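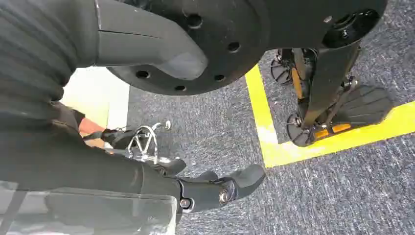 The stationery corner in Room 2041 is open again after the January clear-out. Most of what used to live on the two shelves by the door has been sorted, moved or given away, and the long gray cabinet has gone to the Faulkner building. With the cabinet out, more of the carpet is on view than there has been for years, and it is the same speckled blue-gray with the navy and white flecks that we have in the hallway. The yellow marking on the floor is staying. Please don't stack boxes over it, even for an afternoon, and please don't put tape on the carpet to mark out your own spot. The last lot took a long time to scrape off.

The reason for the clear-out was paper. Corey Hollis went through the cabinet before it left and found three drawers of letterhead with the old phone number, a box of padded mailers nobody had opened, and envelopes in sizes we stopped using when the Toltum orders went over to flat packs. The letterhead has been cut down into scratch pads. They are on the windowsill and you can have as many as you like. The mailers are going to the front desk, where they will get used.

What we are keeping is the small stuff that people come in for: cards, booklets, labels, index tabs, the good pens. These are moving to the tabletop, into the light brown wooden organizer. It is the kind made of thin panels that slot into each other, with the back dividers standing higher than the front rim, so short things go in front and tall things go behind. If you have put one together before, you know it comes apart the same way. Lift the dividers straight up. If you pull at an angle the slots will split, and then the panel has to be glued.

Raili Hämäläinen has worked out a plan for the compartments and will tape a copy inside the supply closet. Cards and booklets go upright in the front row, face out, leaning back a little so that you can see what they are without lifting them. Labels and tabs go in the middle. Anything long – rulers, the letter opener, the big scissors – goes at the back. 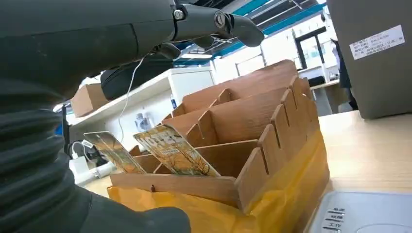 Pens are the one thing still undecided. Raili would like them in the back row with the rulers. Corey would like them in a cup of their own, on the grounds that people grab for pens without looking and knock everything else over. We will try the back row first and see how it goes until the end of the month.

A few things to know if you use the corner:

Take what you need for the week and leave the rest. If you take the last of something, write it on the sheet on the closet door. It only takes a second and it saves a trip.

Unopened reserves are in the closet, bottom shelf. There are 1000 plain white envelopes in there and they should last until summer. The closet can hold up to 400 folders if they are kept flat, so please don't stand them on end.

Printer labels are now the Gorex ones only. The other kind came off inside the machine twice in the fall. If you still have a packet of those in a desk, bring it back and we will find another use for it.

Half-used notepads, single sheets and odd envelopes should not go in the organizer. There is a tray for them next to the scratch pads.

We still need a home for the paper cutter. It is heavy, it has a good blade, and it is too wide for the closet. If your end of Drekico has a sturdy counter at standing height, tell Corey. Otherwise it stays under the table with its guard locked, and you will need to ask for the key.

Raili is placing the next supply order in the first half of the coming month. Send her requests by email, with the size and color if it matters to you.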